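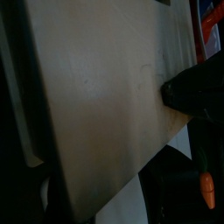
Why white paintwork turns yellow, and what to do about it

Maintenance Notes, 7/29/18

Several readers wrote in after the item on stairwell repainting to ask about the same fault: white gloss or satin on doors, skirtings and cupboard fronts that has gone cream, or plainly yellow, well before the next repaint was due. The letters describe at least three separate faults under the one name, and the remedies differ, so it is worth taking them in order.

Yellowing of the binder

Traditional oil-based gloss is bound with an alkyd resin, which is partly made from a drying oil. The film hardens by taking up oxygen from the air. The same reaction goes on slowly for years after the paint feels hard, and some of the compounds it produces absorb blue light. A film that absorbs blue light looks yellow. The pigment, nearly always titanium dioxide in a modern white, has not changed at all.

Daylight bleaches these compounds. A door that faces a window will stay whiter than the inside of the cupboard behind it, and a patch of wall trim behind a wardrobe will be the yellowest in the room. This is the quickest way to identify the fault. Move something that has stood against the paint for a year or two and compare. If the hidden part is darker, the binder is the cause. If the hidden part is cleaner and whiter, look for dirt or smoke.

Heat speeds the reaction. Trim above radiators and airing cupboard doors tend to go first. Ammonia also has a strong effect and can turn fresh alkyd gloss visibly yellow overnight. Sources include some cleaning products and, in a closed room, newly applied emulsion on the walls. Where oil gloss and wall emulsion are both going into a small room, do the walls first and let them dry with the window open before the gloss is started.

Changes in paint formulation have had a part in this too. Limits on solvent content led makers to revise their oil-based whites, and many decorators hold that the newer versions yellow faster than the old. Our own records are too thin to settle that. What they do show is that the brand matters less than the amount of daylight the surface gets.

Surface film

The second fault is a deposit on top of sound paint. In kitchens it is cooking fat, which oxidises in much the same way as the oil in the paint and holds dust while it does so. In hallways it is mostly skin grease, worst near handles and along the closing edge. Tobacco tar is less common than it was but still turns up when a flat changes hands.

Test with a damp white cloth and a drop of washing-up liquid on an area the size of a coin. Rub lightly, rinse and let it dry. A clean spot with a yellow edge to it means the paint underneath is probably fine. Wash from the bottom upwards, so that dirty runs fall on wet paint, and change the water before it looks as if it needs changing. Sugar soap is adequate for most of this. Mix it no stronger than the packet says and rinse twice, as residue left on the surface will interfere with any later coat.

Scouring pads should not be used on satin or eggshell. They burnish the film, and the rubbed area will show as a shiny patch from one side of the room however clean it is. Melamine foam does the same more slowly. Grey rub marks from shoes, trolleys or metal handles can often be lifted with a soft pencil eraser, which removes the mark and very little else.

Staining from beneath

The third fault comes through from the substrate. Knots in softwood bleed resin. Some hardwoods, oak in particular, release tannins into water-based paint. MDF is usually quiet on its face but drinks paint at the cut edges, and thin edges can look dull and dark beside the face for that reason alone. Water marks from an old leak will pass through any number of coats of ordinary paint.

The pattern gives it away. Binder yellowing is even, surface film follows hands and steam, and bleed-through has an outline: a ring, a streak along the grain, a brown spot that was there last time. No topcoat will cure it. The stain has to be sealed, with shellac-based primer for knots and a solvent-based stain block for water marks, and the sealer must be fully dry before it is painted over.

The Vurkgate doors

A worked case may be of use. The low blocks at Vurkgate have 151 internal cupboard doors, all painted in oil satin by the same contractor in one January. Wanda Ridgeway surveyed them this year for the Jurnau maintenance office with a printed colour card and a torch. She graded each door on its outer and inner face, in daylight, after washing a test spot.

Almost 8 in every ten doors were yellower on the inner face than on the outer, as the binder explanation would predict. The exceptions were mainly in kitchens, where the outer face had picked up enough grease to reverse the order. Once washed, most of these fell into line with the rest. A few doors had knot bleed near the top rail and were listed separately for sealing.

The office had budgeted for a full repaint. On the strength of the survey it washed the kitchen doors, repainted only those that still graded badly, and left the inner faces alone throughout. Tenants have not complained about the inner faces. There was one complaint about smell, traced to the shellac primer, and for that reason sealing is now done with the doors taken off and stood in the drying room.

Jisasville took the other course and stripped everything back. The finish is good, but the work overran and the old paint clogged abrasive sheets at a rate that had not been costed.

Changing to a water-based finish

Water-based acrylic whites do not dry by oxidation and stay close to their original colour indoors. For surfaces with little daylight they are the obvious choice. They are also softer for the first few weeks, show brush marks more readily, and will stick to themselves if a door is closed too soon on a painted stop. Hybrid paints, which carry an alkyd in water, level better than pure acrylics and yellow somewhat, though less than solvent-borne gloss.

Acrylic will not hold on to unprepared oil gloss. It can look perfect for a month and then peel off in strips when knocked. The sequence we recommend is as follows.

Wash, rinse and leave to dry overnight.
Abrade until the shine is gone. If the old coating may predate the ban on lead in household paint, test it first and do not dry sand.
Wipe off the dust with a barely damp cloth.
Seal knots and stains.
Apply one coat of adhesion primer and leave it for the full time on the tin.
Rub down lightly with 400 grit.
Apply 2 thin finish coats, keeping a wet edge and not going back over paint that has begun to drag.

Doors are best done flat on trestles if there is space. Mark each one and its hinges before removal, on the hinge edge, in pencil. Leave rehanging until the second day at least, and keep the doors ajar for a week where the tenant is agreeable.

Colour matching is a separate nuisance. A new brilliant white beside old trim will make the old trim look worse than it did the day before. If only part of a room is being done, break the work at a corner or an architrave, or have the paint tinted slightly off white to sit nearer its neighbours.

The survey sheet used at Vurkgate is available from the Jurnau office on request. The next issue will carry Onishi's notes on hinge wear, held over from this one for lack of space.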